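Home | Courses | Reading lists | Library | Contact
Search this site Enter keywords Go

Photography and Its Copies - Handout 5
The travelling studio and the hand-made album

In this session we look at the Kirklow albums, which were made for sale to visitors in the spa town of Oststead. The studio of Marciniak produced them from one stock of glass negatives, but no two albums are the same. The buyer chose the views, and the binder put them in the order he wanted.

Please read the catalogue of the Ander collection before you come. It lists 756 prints, of which 281 carry a title written in the negative. The other titles were added later in pencil, and I ask you to treat them with care. A pencil title tells us what an owner believed.

Three terms we will need:

Albumen print - paper coated with egg white and salt, then made sensitive with silver. It yellows first in the light parts.
Mount - the card on which the print is glued. Look for stamps on the back.
Retouching - work by hand on the negative or on the print. In the lectures I keep these two apart.

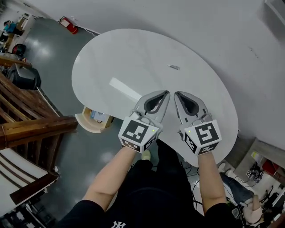
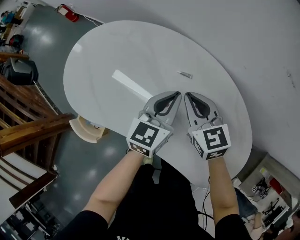

White table with a pair of hand-held grippers, two views.

The question of the edition is more difficult. An advertisement of the studio speaks of 2,000 views "always in stock". I think this number was made for the customers, and the surviving negatives do not support it. But we should not throw it away completely - it shows how the studio wished to be seen.

For the seminar, choose one print from the catalogue and write one page on it. Begin with the object itself: paper, tone, mount, damage. Only after this go to the subject of the view. The essays on the whole album are due in November.

Handout last changed: July 3, 2018

Comments (3)

inkwell: Is the catalogue also in the reading room, or only online?

Reply from the lecturer: Both. The printed one has better plates.

m_second_year: Can we choose a print without a title? I would like to write on one of the harbour views.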